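Speaker notes: Handling the catch between hauling and landing
Prepared by Banafsheh Ghorbani for the Skusora skippers' session, 23 December 2022

Opening
Welcome the skippers and thank the Ansari landing site for the use of its hall. State that the talk covers the hours after the gear comes up. Gear choice was dealt with by Kianoush Najafi in June and will not be repeated.

Sorting on deck
Small pelagic fish spoil quickly once they are out of the water. Sorting should begin as soon as the catch is aboard, and fish should be kept out of direct sun. Remind the audience that fish at the bottom of a deep pile are crushed by the weight above them. Shallow boxes are preferred.
Pause for questions on bycatch. Refer detailed questions on release methods to Hamidreza Jalali.

Icing
Ice goes under, between and over the fish. Crushed ice is better than block ice for small species, as it fills the gaps. The Anov boats carry 40 boxes each and ice them in three layers. Boxes must drain; meltwater should not run from one box into the next.
If time is short, leave out the remarks on slush ice.

Stowing the boxes
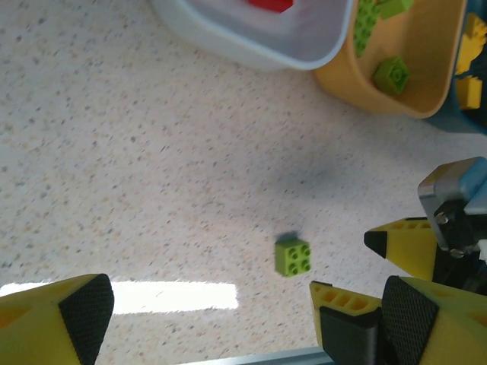 Stowage plans are easier to agree on before a trip than during one. Each crew should settle where full boxes, empty boxes and loose ice will go, and the mate should keep a copy. Any counter will do for working it through: let one small toy block, stand for a full box, and move it from place to place while the crew talks. Heavy boxes belong low and near the centerline. A clear path to the hatch must be kept at all times.

Landing records
The landing form asks for species, weight and fishing area. Weights are to be entered after draining. Golnar Zamani will show the revised Sodis form, which now has a separate line for discarded fish. Lots over 1000 kilograms require a second signature from the landing officer.

Closing
Hand over to Afshin Naseri for the report on cold storage. Blank forms are at the door.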